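Catégorie : Téléopération et apprentissage par démonstration › Questions fréquentes

Montrer une tâche au robot : vos questions, nos réponses

Mise à jour : avril

Vous venez de vous inscrire aux séances de démonstration, ou vous hésitez encore, et vous avez sans doute des questions plein la tête. C'est bien normal ! Nous avons rassemblé ici celles qui reviennent le plus souvent dans nos courriels et autour de la machine à café, en essayant d'y répondre comme nous le ferions de vive voix, c'est-à-dire avec quelques détours.

Faut-il savoir programmer ?

Pas du tout. Vous n'écrirez pas une ligne de code. Ce qu'on vous demande, c'est de faire une chose du quotidien (ranger, plier, ramasser) en passant par les bras du robot. Nos meilleurs opérateurs viennent d'horizons très divers : une ancienne couturière, un étudiant en musicologie, deux personnes qui travaillaient auparavant en blanchisserie et qui ont, il faut bien le dire, une manière de saisir un drap par le coin que nous leur envions tous.

Quelle différence entre guider à la main et piloter à distance ?

Guider à la main, c'est prendre le bras du robot par le poignet et l'accompagner dans son mouvement, les moteurs étant relâchés. C'est très intuitif, on sent tout de suite ce que le bras peut faire et ce qui lui coûte. Piloter à distance, c'est tenir deux manettes Mollex et regarder ce que voit la caméra de tête, pendant que les bras reproduisent vos gestes. On commence toujours par le guidage manuel, le temps de prendre confiance, puis on passe aux manettes pour tout ce qui demande les deux bras en même temps.

Combien de démonstrations faut-il pour une tâche ?

Cela dépend beaucoup de la tâche. Pour déposer un objet rigide toujours au même endroit, nous visons 700 démonstrations. Pour le linge, qui ne retombe jamais deux fois de la même façon, nous sommes montés à 2 000, et certains collègues en voudraient davantage. Rassurez-vous, elles sont réparties entre tous les opérateurs !

Et si je rate mon geste ?

Cela arrive à tout le monde, et plusieurs fois par séance. Si le vêtement vous échappe, reprenez-le tranquillement et terminez la tâche : une démonstration où l'on se rattrape est précieuse, car le robot aura lui aussi à se rattraper un jour. En revanche, si un doigt de la pince se coince ou si vous sentez une résistance, relâchez les deux gâchettes, appuyez sur la pédale de pause et appelez la personne de permanence. Vous marquerez ensuite l'essai comme « interrompu » dans Arnska, notre logiciel d'enregistrement. Merci de ne pas l'effacer vous-même, même s'il vous fait un peu honte.

Dois-je toujours faire le geste de la même manière ?

Gardez une façon de faire qui vous soit naturelle, mais changez le point de départ : la corbeille un peu plus à gauche, le tissu plus ou moins froissé, le robot légèrement tourné. Habibur Sikder, qui forme les nouveaux, conseille de modifier une seule chose entre deux essais. On s'y retrouve mieux au moment de relire les enregistrements, et on évite de se fatiguer à tout réinstaller.

Est-ce fatigant ?

Un peu, surtout pour les yeux et les épaules, et surtout la première semaine. Nous prévoyons une pause à 10 h 30 et une autre à 15 h 30, mais vous pouvez vous arrêter quand vous voulez. Les poignets aussi travaillent : réglez la hauteur de votre siège avant de prendre les manettes, vous nous remercierez en fin de journée.

À quoi ressemble un poste pour la tâche du linge ?

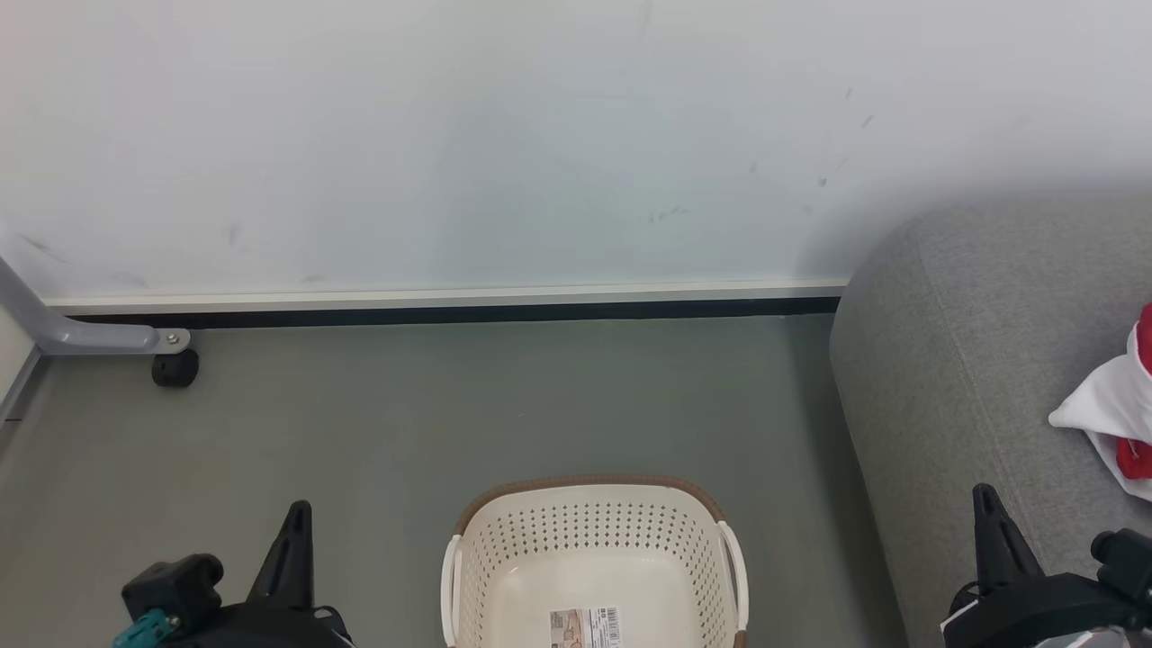

Équipe Démonstration et téléopération, atelier Pundemura

Comme vous le voyez, l'installation reste simple : la corbeille à linge au sol entre les deux pinces, et du linge blanc et rouge sur le canapé gris, à droite. La consigne tient en une phrase, « mettre le linge dans la corbeille », mais il y a bien des manières de s'y prendre. Vous pouvez aller chercher le tissu avec la pince droite et le déposer directement, ou bien tenir le bord de la corbeille avec la gauche pour qu'elle ne glisse pas. Les deux nous conviennent.

Une remarque qui a son importance : avec ce cadrage, vous voyez le fond de la corbeille, mais vous jugez assez mal de sa hauteur. Les débutants descendent souvent trop tôt et viennent toucher le rebord. Levez la pince un peu plus que nécessaire, avancez, puis seulement descendez. Au bout de quelques essais, l'œil s'habitue.

Peut-on essayer chez soi, sans robot ?

Oui, en partie ! La version de simulation, Mollah, s'installe sur un ordinateur ordinaire et permet de s'entraîner au passage d'une main à l'autre. Le tissu simulé est un peu raide, plus proche de la serviette qui a séché sur le radiateur que du tee-shirt, mais les commandes sont les mêmes. Demandez un accès à l'équipe par le formulaire de contact.

Verrai-je le robot faire la tâche tout seul ?

Nous l'espérons bien. Une fois le modèle entraîné, nous invitons les opérateurs à assister aux essais en autonomie. Il y a des ratés, parfois de très longues hésitations au-dessus d'une manche, et l'on reconnaît de temps en temps son propre geste, ce qui fait toujours un petit effet.

À lire aussi
Régler ses manettes avant la première séance
Étiqueter un essai dans Arnska
Guidage manuel : où poser les mains sur le bras
Retour sur nos 1 000 premiers essais de pliage
Installer Mollah sur un ordinateur portable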